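Zallov School of Public Services
Introduction to Municipal Waste
Lecture 5: Waste inside the home, before the collection
Handout, version of Friday, January 9, 2026

In the previous lectures we spoke about trucks, routes and transfer stations. Today we go one step back, into the apartment. Most textbooks start at the street container and treat everything before it as a private matter. I think this is a mistake. The quality of the material which arrives to the sorting line is decided in the kitchen and in the living room, in a moment when the person does not think much about it.

1. Three terms to remember

Generation point. The place in the home where an object becomes waste. For food packaging it is mostly the kitchen counter, for letters and advertising it is the hallway, for cosmetics the bathroom.

First container. The first bin, bag or box into which the object goes. In older literature you will find also "primary receptacle". We will use the shorter term.

Transfer distance. The way from the first container to the shared container outside. It includes stairs, locked doors and the weather. Two households with the same walking distance in meters can have a very different transfer distance in practice, if one of them lives on the fifth floor without an elevator.

Please do not mix the first container with the shared container in your reports. Last November several groups did this, and their tables could not be compared.

2. The first container

Usually a home has one large bin in the kitchen and one or more small ones in other rooms. The kitchen bin is the one which the city campaigns speak about. It gets the stickers, the colors and the leaflets. The small bins are forgotten, and they are rarely divided.
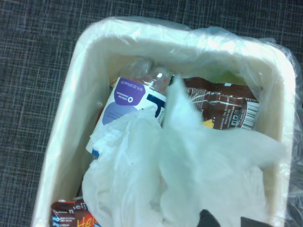
Fig. 1. Small room bin with a liner; a drinking-water bottle among the contents.

From the point of view of the planner, a small undivided bin has two effects. First, recyclable items are mixed with items that are dirty or wet, and their value goes down. Paper suffers the most, plastic less, glass and metal almost not at all. Second, the bin is often emptied together with its liner, so the whole bag goes closed into the mixed waste. A bag which is closed is almost never opened again by the resident. In the Flerlow course project we used the expression "sealed decision" for this, and I will use it in the exam also.

Liners are a topic with much discussion. They keep the bin clean and they make the emptying fast. On the other side they are themselves a waste, and thin film is difficult for the sorting machines, where it winds around the rotating parts. A compromise which some cities recommend is to use a liner only in the bin for mixed waste, and to leave the bins for dry materials without one.

Questions of volume. A bin which is too small fills before the resident is ready to go down. The overflow is then put next to it or pressed down. A bin which is too large stays for too long, and the organic part begins to smell. For the exercise in this course we take a 10 liter bin as the standard for one room, and a 33 liter bin for the kitchen. These values are only for calculation. Real homes will differ.

3. Objects between use and waste

Not every object goes to a bin when its use is finished. There is a waiting period, and it is longer than most students expect. We call this stock "resting items". Typical examples are:

magazines and catalogs that were read once
bottles that are not fully empty
batteries, cables and small electronics
glass jars which could be good for something
clothes that do not fit anymore

Resting items are difficult to study, for the reason that the owner does not see them as waste. If you ask in an interview "do you have waste in this room?", the answer is no. If you ask "is there something here that you would not miss?", the answer becomes longer. For this reason the wording of the questionnaire is important, and you should test it on one household before you use it on the others.
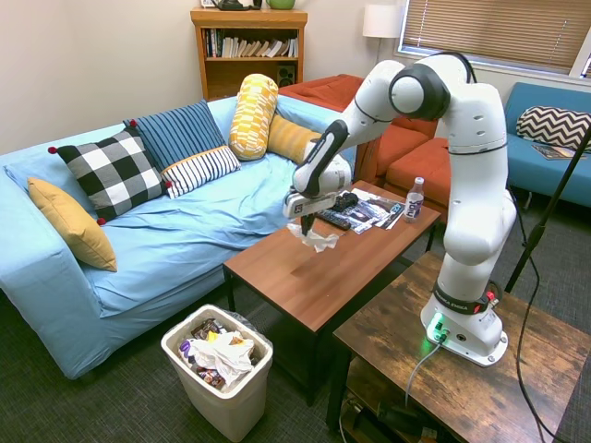 Fig. 2. Living room table. Magazines and bottles are common items in this kind of room.

The duration of the waiting period depends on the material. Packaging with food remains leaves the home fast. Printed paper waits for weeks. Electronics wait for years, often in a drawer, and the older the device, the smaller the chance that the parts can be used again. The Michalík model, which you have in the reader, describes this with a simple curve. You do not need to know the formula by heart, but you should be able to draw the curve for paper and for electronics and explain the difference.

A seasonal effect exists too. Before holidays and before moving to another home, resting items leave in a large wave. Collection services which plan only with the yearly average are surprised by it every time.

4. What the city can influence

The city cannot enter the apartment. It can work only with indirect tools. I list them from the cheapest to the most expensive.

a) Information about what belongs where. Cheap, but the effect is weak when the household already knows the rules.

b) Giving away a second small container. The effect is better, especially if the container has a handle and can be carried down directly, without pouring into another bag.

c) Shorter transfer distance. More collection places, placed on the way which people walk anyway, for example in the direction of the tram stop.

d) Payment by weight or by number of bags. A strong effect, but there is a risk that waste appears in the park or in the bin of a neighbor. We will return to this in the lecture about fees.

In the district of Murnik, tools b and c were combined. The report is in the reader, chapter 2. When you read it, pay attention to the part about apartments without a balcony. The authors write only one paragraph about them, and in my opinion they deserve more.

5. Homework

Choose one room, not the kitchen. Write down the generation points in it, the first container if there is one, and the resting items. Estimate the transfer distance in words: floors, doors, street crossing. One page is enough. A simple drawing of the room by hand is welcome.

For the seminar, read also the section on deposit systems. We will discuss if a deposit on bottles makes the waiting period in the home shorter or longer. The sources do not agree, so please bring your own argument.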